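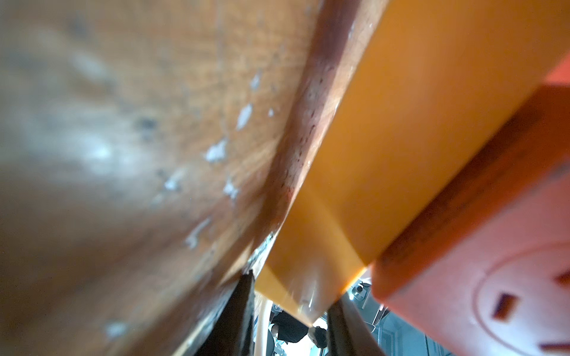 Brown wood with white flecks on the face, yellow-orange bar against the darker edge.

15 October 2022
Peer support room, Vunmont school. Sensor and booking setup, second pass.

Purpose: get a usable measure of how often the student talk room is occupied, with no audio and no identification of who goes in. The counselors want hours of use per week, split by class period. They do not want names in our data and we do not want to hold them.

Sound check first. Played pink noise inside the room at a fixed level with the door shut and measured in the hallway. Speech band is the part that matters. With the original door the hallway meter picked up enough between 500 Hz and 2000 Hz that a listener on the bench outside could follow single words. Fitted the drop seal at the bottom and new gasket on the latch side. Repeated. Words no longer intelligible to me or to Rosine Guérin, standing at the bench and then with an ear near the hinge side. Hinge side is still the weaker of the two. Gasket there is original and has taken a set. Replace next visit.

The vent over the door is a separate path and the seal does nothing for it. Lined the duct elbow with the leftover Rüegg foam. Small gain, hard to separate from the door work as both were done before the next reading. Should have measured between steps. Noted for the Trinport school, where the room has the same vent.

Masking noise unit: set low. At the higher setting it covered speech well but was tiring after a few minutes inside the room. Unit belongs in the hallway in any case. Moved it to the shelf over the bench.

Occupancy counter. Passive infrared on the ceiling, one count per five-minute block with motion. Log from the first pass shows 1587 blocks total, but a good part of that is after dismissal and matches the cleaning rounds. Filtered to school hours before giving anything to the counselors. Two students sitting still and talking do drop out of the count at times. Tested by sitting with Rosine in the two corner chairs, normal gestures, and got gaps of one block, never more. Rule for now: fill single-block gaps, leave longer ones alone.

The Jalis booking page and the counter disagree. Bookings run lower than use in period 7 and higher in period 2. Period 7 is probably walk-ins, as the door is left unlocked after lunch. Period 2 I can't explain from the log. Rosine thinks students book it early and then get held in class. She will ask the peer leaders at their meeting. Do not correct the numbers before then.

Booking form still asks for a reason for the visit. It is an optional field but it is the first one on the page, so most people fill it in. Asked for it to be removed, along with the text already stored. Export to the counselors should carry date, period and length only. Checked today's export and the reason column was still there. Deleted my copy.

Door sign: slider sticks between "open" and "in use". Filed the slot. Works with one finger now.

To do
Hinge side gasket, then repeat hallway reading at the same level and meter position.
Second reading with vent blocked, to get the duct contribution alone.
Confirm reason field is gone from the form and from the export.
Shift counter clock. It is still on summer time rules from the old firmware and needs checking before the December report.
Ask about period 2.

Meter and speaker returned to the case, batteries out. Key left at the front office.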